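Sorting the Snack Box Before It Sorts You

If your house is anything like mine, there's a box somewhere (ours lives on top of the fridge) where all the little treats go to be forgotten. Party favors, hotel candies, the packets my sister-in-law brings back from her trips. Every May I take it down, put the kettle on and go through the whole thing, and I've come to look forward to it!

Start by tipping everything out onto a clean dish towel. Give the box a good shake over the sink, then wipe the inside with a cloth that's barely damp, because cardboard goes soft in no time if you're heavy-handed. A worn edge doesn't bother me, and I'll keep a sturdy box going for years with a strip of tape.

Next, check the seals. Run your thumb along the crimped end of each packet, and if you feel any air escaping when you press, that one gets eaten or tossed today. Twist-wrapped candies don't keep nearly as well as sealed packets, so I move mine to a lidded jar.

Then put things back with the packets standing on end, seal side up, and the loose candies down on the floor of the box where small hands can find them.
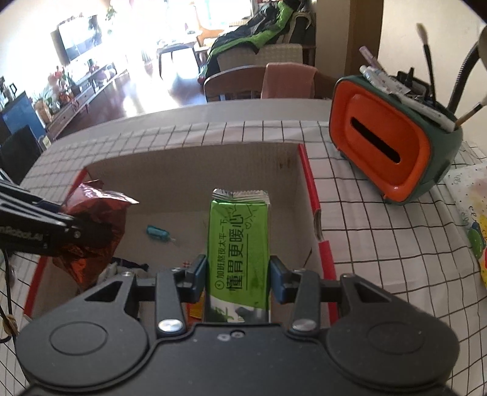 By Zineb Abdelaziz
Kitchen & Pantry

A bright green packet like this one is easy to spot even when the box is crowded, so I let the loud colors go toward the back and keep the dark wrappers up front. If you can't read the language on a packet, write what's inside on a bit of masking tape while you still remember. I redo the tape whenever it starts to curl.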